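Clurkano Community Help > Grippers and End Effectors

Soft fingers or parallel jaws for a coffee counter task?

Posted by tora_tinkerer, 14th March

Hello all, and thank you in advance for reading, because I know I go on a bit. I have a small tabletop arm running a Naciri controller, and I'd like it to tidy up a coffee setting: cup, saucer, napkin, stirrer and sugar packet. I own 2 grippers, the Drilska parallel jaw that came with the arm and a set of Tora soft fingers I bought in February. The soft ones are lovely with the cup and hopeless with anything flat. The Drilska picks up the stirrer if I line it up by hand, but it skids on the saucer. I've been swapping back and forth all week and I'm getting nowhere. Which would you settle on, and how would you test them fairly? My budget for anything new is small (my spouse has opinions about this!).

stirstick

Soft fingers, no contest. I've had mine for ages and never broken a cup. For the napkin just use suction.

marblehead_30

Welcome! I went through much the same thing last year, so let me save you a few evenings if I can. I wouldn't settle on either one until you've run both through the same short test, and I'd run it on the surface you really plan to use. I did all my early trials on a rubber mat, where everything behaves beautifully, and then moved to polished stone and had to start over. Thin things slide away on stone instead of tipping up into the jaws, and the shine can confuse a depth camera too.

I'm sorry to disagree with the suction advice above, but a paper napkin leaks air, and with a small pump you may find it drops more than it holds. A wide, gentle pinch in the middle of the napkin has served me much better.

My routine goes like this, and you're welcome to borrow it:

Fix the camera at head height, looking down at the counter, and leave it there for both grippers. If you move it between runs you'll be comparing cameras without meaning to.

Do the whole job with your own hands first and record it from that same camera. Take it slowly and notice which fingers you use. With a stirrer, I like to press on one end and see how the other end moves before I plan any grasp at all. The saucer is worth handling on its own, away from the cup, so you can find out how much rim there is to get under.
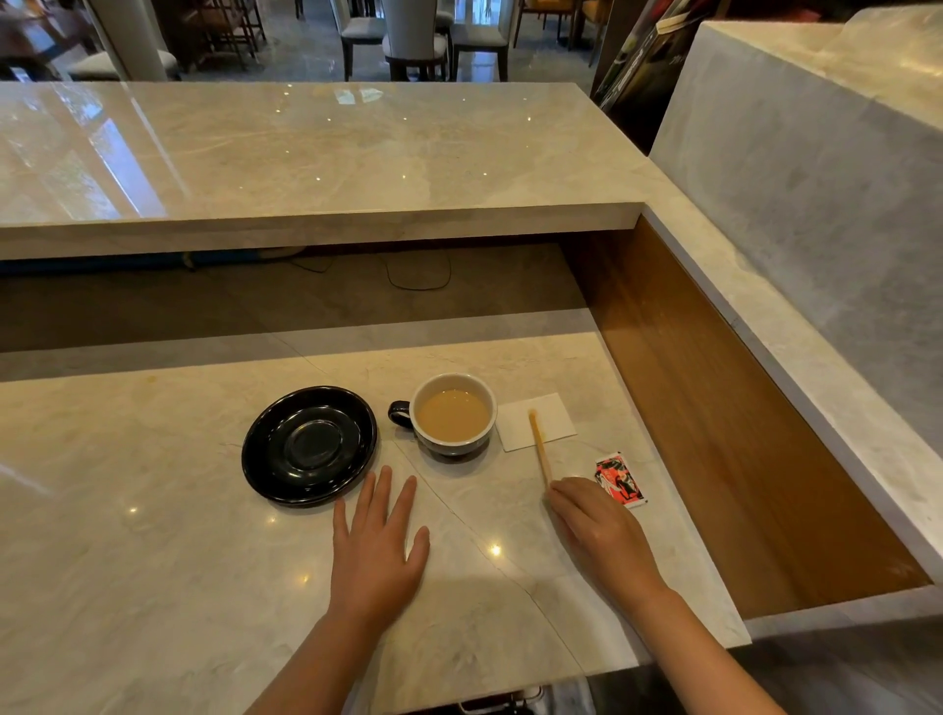 Run each gripper 30 times per object, with the same starting positions. Yes, it's dull, but put some music on. Write down slips and drops separately, since a slip can often be fixed with force settings and a drop often means the wrong fingertip shape.

Test the full cup last. Use water until you trust it, and bring the lift speed right down in the Naciri settings.

In my case the parallel jaw won once I'd stuck thin silicone pads on the tips, and the pads cost next to nothing, which might please your spouse. The soft fingers live in a drawer now, though I do still get them out for fruit.

tora_tinkerer

Oh, this is wonderful, thank you both! Pads are ordered, and I'll record my own hands tonight before I touch the arm again.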